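Sat 17 August, Escombe club room

Long one today, so I'm writing this while I still remember it. In: me, Benedek, Ivone, Sunil for the first hour. Jucélia had the car and turned up with the second power supply after lunch.

Started with the wrist camera calibration again, which I was sure we had finished in July. We had, but somebody saved the file under Kustska_old and then the startup script loaded the other one, and the arm spent twenty minutes reaching very confidently for a spot well left of everything. Sunil found it. I've renamed the good file and deleted the rest (sorry if you wanted any of them, Ivone, they're still in the backup folder).

Then pick practice for the Lamholm kitchen task. We're up to 2,298 saved grasp attempts since the start of summer, and far too many of those are blocks and foam cubes! The rules say household items, and the measuring cup is the one that scares me most. It's clear plastic, so the depth reading has holes all over it and the software thinks half the cup is table. Benedek's idea was to forget the body of the cup completely and go for the handle, down at the skinny end, with the fingers almost shut before the approach. I thought it would just shove the thing away. We tried it anyway.
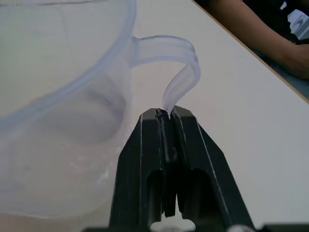
Wrist cam, measuring cup, handle grasp. Fingertips on the narrow end of the handle.

So there's our grip, and I owe Benedek a coffee. What I don't love is how little plastic is between the pads. With the weight of the cup all out to one side I'd expect it to want to twist as soon as the arm goes up, so Ivone is going to work out a better wrist angle before we do a proper set of lifts. My vote is to grab higher, where the ribs are, and let the grooves help us. Benedek says the handle is too wide up there and we'd have to open the fingers so far that we hit the cup wall. Could be. Need to measure it with calipers and stop arguing.

Other stuff:

Gripper force was at 130 in the config, I took it down to 100 for anything thin. The units are whatever the Katiyar driver thinks they are, I still can't find it written down anywhere. Don't go past 138 — that's where it threw the overload fault last time and we had to power cycle the whole arm.

Wash the cup before next session. There's whitish stuff inside, toward the bottom, and I'd like to know if it changes what the depth camera sees. Save a few captures before washing and a few after, same spot, same lights.

Iresha asked whether we can show something at the parents' evening. I said blocks yes, cup no. Ask me again when the lifts are done.

Next time: calipers, wrist angle, dirty/clean captures, and someone please label the two power supplies.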